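Stabilizer for chain stitch on linen: cutaway or tearaway?

Forum: Hand Embroidery > Materials and Tools

hoopandneedle
24 Jul 2023
I'm working on a set of table runners for my sister's shop in Semness. The fabric is a medium weight linen, prewashed, and the pattern is mostly chain stitch with a satin stitch border along both short ends. My first runner puckered along the border after washing. I used tearaway under the whole thing. Should I go to cutaway for the rest, or is the problem my tension? I have 14 of these to do and would like to sort it out before I start the second one.

Thread is six-strand cotton, three strands for the chain and two for the satin.

mabel_threads
Tension, most likely. Linen doesn't need any stabilizer for hand work if it's held properly. I've done napkins and runners for years with a plain wood hoop and nothing behind the cloth. Satin stitch pulls in if you tug each stitch closed. Lay the thread down and stop when it's flat.

Also check that you didn't leave it in the hoop overnight. That stretches the linen and it shrinks back when you wash it.

Serkdale_Sue
I don't agree that linen never needs it. Depends on the weave. The loose stuff shifts all over the place. I use a light cutaway behind satin borders only and leave the chain stitch alone. The back isn't as pretty but on a runner you can line it.

mabel_threads
If you line a table runner it slides around and it's twice the ironing. I'd rather fix the stitching.

Serkdale_Sue
Mine don't slide. I use a cotton lining, not satin.

hoopandneedle
Thanks both. I did leave it hooped for most of a week, so that could be part of it. The weave is fairly open. I can see light through it when I hold it up to the window. I'd prefer not to line them if I can help it, she wants to sell them at a price where the extra fabric would matter.

T. Engström
You said prewashed. Prewashed how? I wash linen hot, dry it, and wash it again before I cut. One cool wash is not enough for most of it. If the finished runner then goes through a warm wash, the cloth shrinks and the cotton thread doesn't shrink by the same amount, and you get ripples right where the stitching is densest. That sounds like your border.

hoopandneedle
One wash, cool. So that may be it too.

T. Engström
Then I would start there. Cut a test square, wash it twice hot, and stitch three inches of the border on it. Wash it the way the customer will. If it lies flat you don't need to buy anything.

pinwheel_jo
Seconding the test square. I'd do two, one with the stabilizer and one without, so you know. Write on the corner which is which with a laundry pen or you'll forget.

For the hoop, wrap the inner ring with cotton twill tape. It grips linen much better and you won't have to keep pulling the fabric tight. I got mine from Zaugg, the small notions place, but any twill tape works.

mabel_threads
Yes to wrapping the ring. I should have said that.

driftwood_ann
Different opinion on the thread. Two strands for satin on an open weave is thin. You end up packing the stitches close together to cover, and that's what crowds the fabric. Go to three strands and space them a hair wider. Or split stitch the outline first and satin over it, so the edge has something to sit against.

Serkdale_Sue
Three strands of satin looks ropey to me. Split stitch underneath, though, yes, always.

driftwood_ann
It only looks ropey if the strands are twisted. Separate them one at a time and put them back together before you thread the needle.
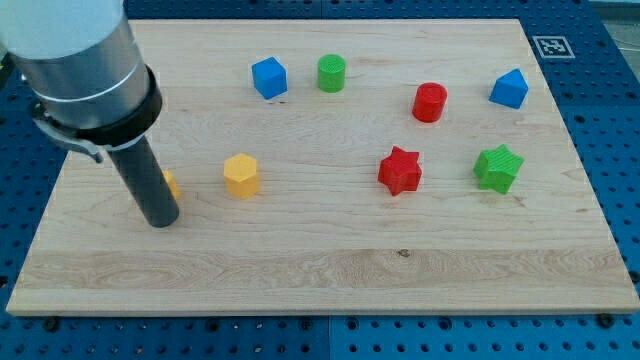 Reply from hoopandneedle: test squares, first results

I made four squares over the weekend. All of them were washed hot twice before stitching and once warm after.

1. Two strands, no stabilizer, wrapped hoop. Nearly flat. Slight ripple at one end.
2. Two strands, light cutaway. Flat, but stiff, and you can feel it through the cloth.
3. Two strands over split stitch, no stabilizer. Flat.
4. Three strands over split stitch, no stabilizer. Flat, and the coverage is better, but it does look heavier than the chain stitch next to it.

I'm going with number 3. The linen lost more length in the hot washes than I expected, so I'll have to cut the rest longer.

T. Engström
Good. Wash the whole piece before cutting and not the separate lengths, or the ends will fray.

Serkdale_Sue
I'd still baste a bit of cutaway at the corners, where the border turns. That's where mine always went first.

mabel_threads
The border is only on the short ends, she said. There aren't any corners to turn.

Serkdale_Sue
Missed that. Ignore me.

pinwheel_jo
Are you hemming before or after the embroidery? I do it after, so the hoop isn't sitting on a thick edge.

hoopandneedle
After. I'm leaving an extra two inches all around for the hoop and trimming it off when the stitching is done. The next one is for the Drinddale craft fair, so that one gets cut tonight.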